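Cómo revisar un clásico antes de comprarlo (y no creerse el anuncio)

Los anuncios de coches clásicos mienten poco y callan mucho. «Restaurado» puede querer decir una mano de pintura. Esto es lo que miro yo antes de hablar de dinero.

1. Pide los papeles primero. El número de bastidor debe coincidir con la documentación, y las facturas deben llevar fecha y kilómetros. Una carpeta gorda impresiona, pero hay que leerla. 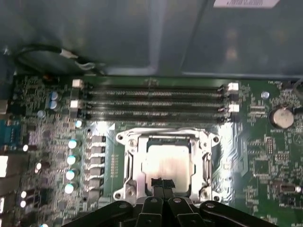
2. Busca óxido donde no luce. Levanta moquetas, mira los pasos de rueda y pasa un imán por los bajos de las puertas. Si el imán no agarra, hay masilla.

3. Arranca en frío. Si el vendedor ya lo tiene caliente cuando llegas, vuelve otro día. A Despina Mihăilă le enseñaron un cupé «perfecto» y luego pagó casi 3.000 euros de motor.
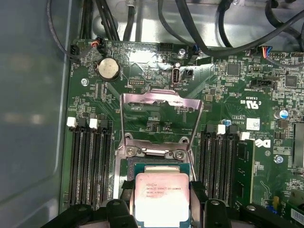
¿Vale la pena pagar una inspección profesional?

Depende de quién la haga. Un taller recomendado por el vendedor no me sirve; uno elegido por ti, sí, sobre todo si sube el coche al elevador.

4. Pruébalo en carretera, mínimo media hora. Frena fuerte, suelta el volante en recta, escucha la segunda marcha al reducir.
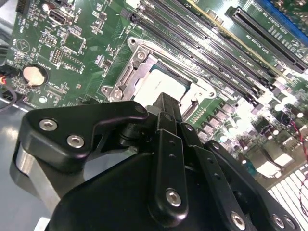 Con todo eso apuntado, resta del precio lo que cueste arreglarlo y haz tu oferta – por escrito. Si te meten prisa con otro comprador que viene esta tarde, que lo compre él.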